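Pre-Session Checklist, Hand-Held Gripper Collection, Home Sites
Garment Handling Study, Wirnden

Revised April 29, 2024. Maintained by Kofi Agyeman
Status: in use. Comments are mine unless initialed, and several of you owe me initials.

Read this before your first home session and again before your second, when you will be sure you don't need to. Each item has a box on the paper version. Tick it after you do it. The practice of ticking all the boxes in the car has been noted.

Background for new people, kept short. We collect garment demonstrations in ordinary bedrooms with the hand-held gripper, then train a policy on them and see whether a real arm can do the same job. Last November's result was that sorting our demonstrations by inspection outcome mattered more than adding to the pile. We started with 2,174 demonstrations. Dropping every session that failed any item in sections A or B cost us almost 30 percent of them, and the policy trained on what was left grasped hems more reliably than the policy trained on everything. I had argued the opposite in writing. The checklist is my penance.

SECTION A. GRIPPER

A1. Pivot pins seated on both linkages. Pass / Fail
Press each one with a thumbnail. If it moves, stop.
Comment: Two sessions were lost in the fall to a pin that was "only a little" out. The fingers met about as well as a cheap pair of scissors.

A2. Fingers close evenly, tips level. Pass / Fail
Close on a business card. It should stay put when you tug.
Comment: Use a business card. Someone used a cracker and we found the crumbs in the linkage.

A3. Ridges on the inner faces clear of lint. Pass / Fail
Soft toothbrush, along the ridges and then across.
Comment: Fleece is the worst offender. After a fleece session, do this one twice. Lint lets thin fabric slide, and a slide in the demonstration is a slide the policy learns with great enthusiasm.

A4. Trigger returns without help. Pass / Fail
Ten full squeezes. If it sticks on any of them, swap to the spare and tag the first unit.
Comment: The tag should say what is wrong. "Weird" has been retired as a category.

A5. No sharp edges at the brackets. Pass / Fail
Run a piece of old pantyhose over the outside. If it snags, sand and repeat.
Comment: We handle other people's clothes. We have paid for one silk blouse and I would like it to remain one.

SECTION B. CAMERA AND RECORDING

B1. Lens wiped, both fingertips in view. Pass / Fail
Check on the tablet and not by squinting at the lens.

B2. Mount tight, orientation mark lined up. Pass / Fail
Comment: People turn their wrists when they reach for hanging clothes. That's fine, and we want it in the data. A mount that has rotated by itself is a different matter, and from the footage alone the two can look annoyingly similar. Check the mark before and after.

B3. Exposure set for the garment. Pass / Fail
Hold the gripper at the first garment, lock exposure, start.
Comment: If a pale wall goes to white, let it. If the navy garment goes to a black hole, we have no folds to look at and you have recorded an evening of darkness. Dark clothing failed this item more than anything else we tested, mostly with exposure set by whoever was standing nearest the window. 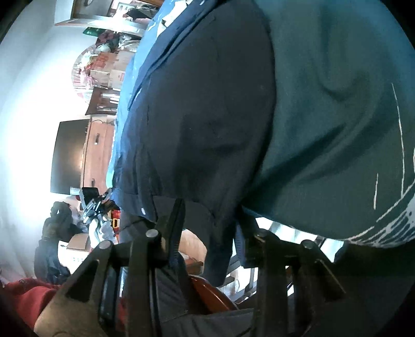 B4. Clock sync between gripper and tablet. Pass / Fail
Run the Prusturix sync script and wait for the second beep. The first beep means it has started.
Comment: I've asked whether the first beep can be removed. I am told it is load-bearing.

B5. Free storage for the full session plus one extra. Pass / Fail
Comment: Deleting your own test clips to make room is allowed. Deleting Quartey site clips to make room is how we came to have item D3.

SECTION C. ROOM AND PEOPLE

C1. Consent form signed by every adult in the home. Pass / Fail
A signature from one adult on behalf of another is a fail, however happily married they are.

C2. Walking path clear between the garments and the bed. Pass / Fail
Loose cables, bags on the floor, shoes. Ask before moving anything, and put it back.
Comment: Clear the path and leave the rest of the room as it was. The first round at Trarkeck was recorded in bedrooms that had been tidied for company, and the policy did beautifully until it met a bedroom. We want the boxes, the laundry, the stuff on the dresser. You aren't there to have opinions about it.

C3. Mail, prescriptions and family photos out of view. Pass / Fail
This is the one exception to leaving the room alone. The resident moves them, and you wait in the hall.

C4. Mirrors and screens checked for reflections. Pass / Fail
Walk your planned path with the tablet and look for faces. If you can see one, shift the start position or ask for a towel to cover it.
Comment: The mirror, I mean. (K.A.)

C5. Pets elsewhere. Pass / Fail
Comment: The cat footage is popular in the lab and useless for training. Please stop submitting it as an edge case.

SECTION D. DURING AND AFTER

D1. Break every 30 minutes. Pass / Fail
The gripper is light for the first ten and then it isn't. Tired wrists produce short, jerky approaches, and we can see them in the trajectories even when you swear you felt fine.

D2. At least 5 failed grasps kept per session, labeled as failed. Pass / Fail
Comment: Don't stage them. A staged drop looks like bad theater. Real ones will arrive without your help, particularly with anything that has a lining.

D3. Upload confirmed before the card is wiped. Pass / Fail
Confirmed means you have opened a file from the server and watched it play. A green check mark is a mood.

D4. Garments returned to where they were found. Pass / Fail
Same hanger, same order, if you can manage it.

D5. Damage log filled in, even if blank. Pass / Fail
Write "none" and sign.

SCORING

Any fail in A or B: the session goes to the held-out pile. It isn't thrown away, but it doesn't train anything until two people have looked at it.
Any fail in C1 or C3: stop recording and call me. The footage does not leave the tablet.
Other fails in C or D: write it up and carry on.

OPEN POINTS

A3 may need a proper threshold. "Clear of lint" means one thing to me and another to people who own dogs.

B3 has passed on paper in 4 sessions where the footage says otherwise — I'll be sitting down with the operators concerned, one of whom is me.

We still don't know how much of the November improvement came from section A and how much from B. The split run is queued on the cluster behind a job with a very long name and no apparent owner. If it's yours, please come and see me.

Signed copies go in the gray folder by the charging shelf.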